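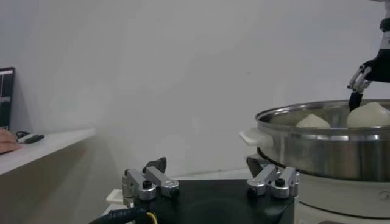 The Steamer Pages: April

Hello again, and welcome to anybody who wandered over from the Olldale recipe swap! I put a gallery up whenever I get stuck on one kind of cooking, and this spring it's steaming, all of it, dumplings and fish and pudding and the big lumpy squash my neighbor Noemí Valdovinos leaves on the porch. I've wanted a page for the pots themselves for ages. People send me pictures of their finished dinners (please keep doing that), but I'm the kind of person who looks past the dinner to see what's on the stove.

So, the notes. Scroll as you like, they don't go in any order.

The big one
Stainless steel, with a white plastic handle sticking out on the side, and polished enough that the light goes around it in stripes. I do love a shiny pot against a plain pale wall. A big steamer like this is what I'd pick for tamales or a whole crowd's worth of buns, and I'd much rather have too much room than too little. If you're shopping for one, try the handle with your oven mitts on. Mine are enormous and I've had to give back two pots over it!

Keeping the shine
Crescencio Galindo wrote in asking how to get rid of those cloudy rings that hard water leaves on steel. Warm water and a splash of white vinegar, leave it while you do something else, then rinse and dry with a real towel. I used to let everything drip dry and wondered why my pots looked so tired. Skip the scratchy pad on the outside, you'll see every mark.

How much water
Less than you think for fish, more than you think for pudding. My Clerivach pudding (the one with dates, I've posted it before) wants a long, slow steam and I top it up from the kettle. Cold water stops everything dead and then you're standing there waiting. For a fillet I go with an inch in the bottom and start checking at 5 minutes.

Buns, batch two
I had 27 of them to get through for the potluck, pork on one side and sweet bean on the other, and by the last round I'd lost track of which was which. Erasto Odera got sweet bean when he wanted pork and was very nice about it. Little squares of parchment under each one, please, and leave space because they puff up. I'm still using the Tanabe dough recipe with a spoonful of sugar in it.

Lids
Tip the lid away from you. I know, I know, everybody's grandmother said it, and I still got my wrist in April. If the lid drips on your buns, tie a dish towel around it with the corners knotted on top, well away from the burner.

Where it all lives
Tiburcio Aguirre keeps his steamer on top of the fridge with the onions in it, and I've started doing the same with potatoes. A big pot takes up a whole shelf, it may as well hold something.

Next time I'd like to do bamboo baskets, so if you have an old one with some color on it, send me a picture and tell me what you cook in it. I'm also still hunting for a good corn bread you can steam, the last one came out like a sponge (the bath kind).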